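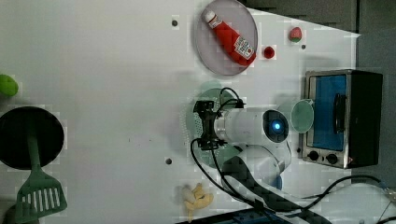
The Kernwood Open Bench is a public demonstration of tabletop robotics held each January in Kernwood by the automation workshop Pronby. It began as a tour of the building, which visitors completed in a few minutes before asking where the robots were. The present form is built around a single kitchen table exercise, in which an arm is asked to tidy, sort or serve a set of toy groceries. The usual stock includes a red ketchup bottle, often found lying across a plate, along with a bunch of bananas, a strawberry and a frying pan with a green slotted spatula. A small toaster oven stands at the side of the table. The two-finger gripper does the rest, at its own pace.

History

The first Open Bench drew 184 visitors, a figure that Pronby has quoted ever since and that is believed to include several people who came in twice. Attendance reached 1,404 in the fourth year, after the workshop moved the event out of its upstairs meeting room and began serving soup. Whether the robots or the soup deserve the credit is not settled in the published accounts.

Early editions used wooden blocks. These were dropped in favor of toy food when the organizers noticed that children could stack blocks faster than the arm and were happy to say so.

Format

Sessions begin at 10 a.m. and last about 25 minutes. An operator reads out a task, such as moving the bottle off the plate, and the arm attempts it while the audience watches from behind a rope. Attempts are marked as done, partly done or "instructive." The last category is the largest.

Visitors may suggest tasks on paper cards. A total of 128 cards were handed in at one edition - most of them asked for a sandwich. No sandwich has been attempted. The toaster oven is never plugged in during public sessions, and a sign to that effect is repeated on the back of the program.

Software

The demonstrations run on Zuvavier, a control program written at Pronby, with a planning add-on called Tan. Tan chooses the order in which objects are picked up and is known for putting off the banana until last. Its authors describe this as a sensible preference for simple shapes. Regular visitors describe it as sulking.

Reception

Local coverage has been friendly, if brief. A newsletter review praised the patience of the staff and called the afternoon session "restful." Teachers have made more use of the event than its planners expected, and the 10 a.m. session is now reserved for schools. The general public is admitted from 11 a.m.

See also

Pick and place
Robot gripper
Toy food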